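Seasonal Shore Guide and Port Desk Assistant
Dirkeck Small Ship Travel, Comness office

Location: Comness harbor, with day travel along the coast
Season: May to October, with paid training in April
Hours: 37 per week during the season
Reports to: Kanini Mwakyusa, Shore Program Manager

Dirkeck runs walking tours, boat transfers and half-day trips for passengers arriving at Comness on small cruise ships. Most of the ships we meet carry 100 passengers or fewer. They anchor off the old harbor in the morning and leave before dinner, so our guests have one day in town and want to spend it well. We are hiring shore guides who will also take regular shifts at the port desk.

The job

On guiding days you will meet guests at the tender pier, check names against the ship's list, and lead a group of up to 15 on one of our set routes. The main ones are the Old Harbor Walk (two hours, mostly flat), the Fang Lighthouse trail (three and a half hours, with one steep section near the end) and the market and bakery tour, which starts at 8:30 a.m. You will learn all three during training. Guides are expected to know the routes well enough to shorten them when a ship changes its departure time. This happens more in September and October, when the wind picks up.

On desk days you will answer questions, sell ferry tickets, hand out maps, book taxis and keep the tour board up to date. You will also take calls from the ships' hotel managers, who often need an answer within a few minutes. The desk opens at 7:30 a.m. when a ship is in and at 9:00 a.m. on other days.

Guides also look after the lunch coolers on the Fang trail and help keep the landing and picnic area tidy. Everything we bring out to the lighthouse comes back on the boat with us, and it gets sorted into the recycling and trash bins behind the office at the end of the trip.
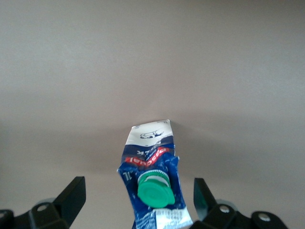
A squashed drink carton.

What we need from you

Clear spoken English, and enough of a second language to give directions and handle a simple complaint. German, French and Spanish are the most useful to us.
At least one season of work with the public. It can be guiding, hotel work, restaurants, ferries or retail.
Able to walk six miles in a day on uneven ground and carry a 40-pound cooler a short distance with another person.
Comfortable getting in and out of a small boat.
Current first aid certificate, or willing to take our course in April.
Available for the whole season. We can't approve vacation in July or August.

A driver's license is helpful but not required. You don't need to come from the area. Two of last season's guides had never been to Comness before training started.

Pay and housing

Guides are paid by the hour, every two weeks, with a higher rate for any day that includes two tours. Tips are yours to keep. We rent rooms in the Pralerer building, a ten-minute walk uphill from the pier, and seasonal staff can take one at a reduced rent. Rooms are single, with a shared kitchen on each floor. Let us know in your application if you want one, as they go to returning staff first.

We supply two shirts, a rain jacket and a radio. You will need your own walking shoes with a closed toe.

How to apply

Send a resume and a short letter to Kanini Mwakyusa at the Comness office. In the letter, tell us which languages you speak and how well, the earliest day you can start, and a town or place you know well enough to show a visitor around. We read applications as they come in and hold interviews in February and March, in person or by video. The interview includes a five-minute talk on a place of your choice, with no slides or notes.

Applicants who are offered a job will be asked for two references.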